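## 3.2 Surface finish and reported glare

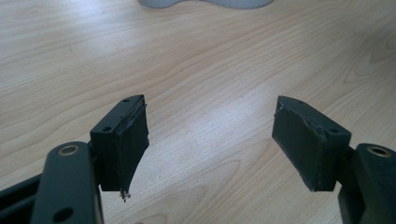 **Figure 2.** Light-colored wooden table surface with wavy grain and a diffuse bright patch of reflected light.

Complaints about glare made up a large share of the comments in the first round of the survey, and they came mostly from readers who sat near windows. We therefore treated table finish as a separate variable from lamp placement, which earlier work in the Pimentel reading rooms had grouped together (Fontes and Guerra).

The survey form was handed out at the Pimentel and Velileck branches in July. We received 900 completed forms, of which 38 were set aside for missing seat numbers. Each reader marked the seat used, the time of arrival, and whether any part of the tabletop was uncomfortable to look at while reading. Readers could also add a short note. Many did, and the notes were coded by two of the authors working separately — Paiva took the first pass and Khoury the second.

Desk lighting was set to 500 lux at the start of each day and left alone. Blinds were not controlled. This is a weakness of the design, as several readers at Velileck moved the blinds themselves, and we have no record of when. All lamps had a color temperature of 3000 K.

A smooth pale finish can spread a reflection over a wide area without producing a sharp highlight (Figure 2). Readers described this kind of reflection as "washed out" or "milky," and tended to report it later in their stay than they reported sharp glare from lamp fittings. The difference held at both branches but was weaker at Pimentel, where the windows face north.

We did not ask readers about eyeglasses. Hegarty has suggested adding the question, and it will appear on the form for the second round, along with a small seat map so that readers can mark the direction they were facing.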